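Trestora 8 : le contexte obligatoire enfin modifiable après coup

Dernière mise à jour : mardi, 17 h 40

Ça traînait depuis l'hiver. L'éditeur Karimi a mis en ligne mardi la version 8 de Trestora, son gestionnaire de modèles de pièces, et le gros morceau est bien là : on peut changer les variables héritées d'une famille sans recréer toutes les pièces une par une. Les bureaux d'études qui bossent avec des bibliothèques un peu anciennes vont respirer.

Rappel rapide pour ceux qui ont décroché. Jusqu'ici, une famille de pièces publiée était figée. Une variable oubliée (un jeu, une épaisseur de tôle, un code matière) et il fallait dupliquer la famille, réaffecter les pièces, puis repasser sur les nomenclatures à la main. Sur un petit catalogue, une demi-journée. Sur un gros, on laissait tomber et on bricolait un champ commentaire.

Avec la 8, la famille passe en mode « révision ». On ajoute la variable, on donne une valeur par défaut, on choisit si les pièces existantes la prennent ou non. Le fichier XML de chaque pièce est réécrit à l'enregistrement, l'ancien est gardé à côté avec le suffixe .prev. Attention, un seul niveau de retour arrière : deux révisions de suite et le premier état est perdu. Karimi dit y travailler, pas de date.

Limite à connaître : 200 variables par famille, pas une de plus. Au delà, le logiciel refuse l'enregistrement et affiche un message pas très clair (« contexte non résolu »). Même message d'ailleurs quand deux variables portent le même nom à la casse près. À surveiller si vous importez depuis un tableur.

Côté passerelles, l'export Pimow est refait. Les unités suivent enfin, y compris pour les angles, et les accents dans les noms de variables ne cassent plus l'import en face. Par contre les configurations imbriquées sont toujours mises à plat. Ceux qui comptaient dessus attendront.

Le reste en vrac. Recherche par valeur dans l'arbre. Comparaison de deux révisions côte à côte, différences surlignées. Raccourcis clavier personalisables. Correction de 23 anomalies, dont le plantage à la fermeture quand une mise en plan était restée ouverte sur un lecteur réseau. Et la barre latérale peut repasser à gauche, demande récurrente sur le forum.

Ce qui coince : la conversion des anciens fichiers. Elle se lance toute seule à la première ouverture et elle est longue. Sur un assemblage de 300 pièces, l'éditeur conseille lui-même de la faire tourner le soir. Pas de barre de progression, juste un sablier. Et une fois converti, le fichier ne s'ouvre plus en version 7, donc à ne pas faire si un sous-traitant est resté en arrière. Copie du dossier avant, évidement.
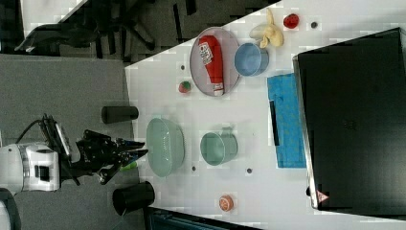 Un bras robotisé et sa pince noire tendus vers une table blanche chargée d'objets du quotidien.

Licences : mise à jour comprise dans la maintenance, rien à payer pour les postes à jour. Les autres doivent passer par une remise à niveau, tarif sur demande. Les licences flottantes réclament un nouveau fichier serveur, à télécharger dans l'espace client avant d'installer quoi que ce soit sur les postes. Dans l'ordre inverse, les postes basculent en lecture seule.

Une session de prise en main est prévue en mai à Plendcombe, en présentiel, avec un atelier consacré aux familles révisables et un autre à l'export Pimow. Inscription depuis l'espace client, places limitées. Les supports seront mis en ligne ensuite, en anglais d'abord, la version française suivra.

Un premier correctif est déjà annoncé pour le message « contexte non résolu ».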